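**Oil or wax for a maple board?**

**stisau_kitchen**
Picked up a maple board at the Trellovdale market in January. The seller said mineral oil only. My neighbor swears by beeswax. Which one lasts longer between coats?

**billness658**
Oil first, then wax. I do 2 coats of oil a day apart, wipe off the extra, then rub in wax. Maple is tight-grained and takes less than you'd think.
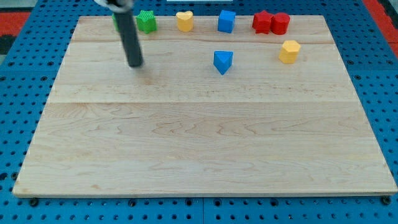

The seams are where I'd put a bit more. If a glue line starts to open, oil won't fix it, but it slows down the drying.

**plainsaw**
Disagree on the wax. It gets gummy if you wash the board every day. I've used plain oil for years – no trouble.

**billness658**
Gummy means too much wax. Buff it after an hour.

**plainsaw**
Or skip it and save the hour.

**stisau_kitchen**
Is olive oil ok? I have plenty.

**plainsaw**
No. It goes rancid. Get the food-grade mineral oil from the drugstore.

**stisau_kitchen**
Ok, oil only for now. Will try wax on the back.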